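From: Poonam Bhatt
To: Seltwood Swap list
Date: Dec 9, 2018
Subject: Re: Clothing swap - what do we take?

Sandrine Rey wrote:
> Are T-shirts still wanted for the swap? I have 29 and
> would like them out of my hallway. Do they need to be ironed?

Yes to T-shirts, and no ironing. Wash them and check the underarms and neck for stains. 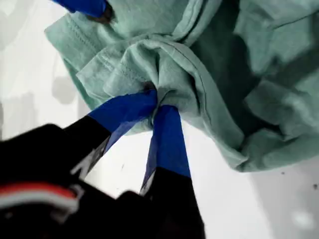

Plain cotton goes fastest, mostly in adult sizes. We have plenty of baby clothes and can't take more until spring.

Drop-off is at the Plello building, side door, 5 to 7 on weekdays. Please don't leave bags outside - the last lot got rained on.

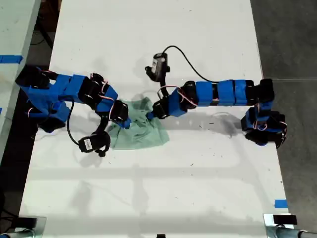
Coats go on the rail by the stairs. Shoes should be tied in pairs. Each person can take 10 items home, and kids' things don't count toward that.

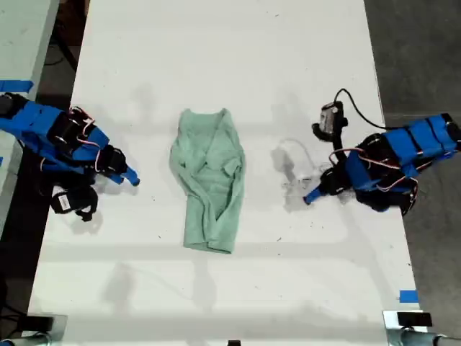
I still need 2 people for the late shift. Sandrine, if you can't carry everything in one go, I can pick up the rest on my way over.

Poonam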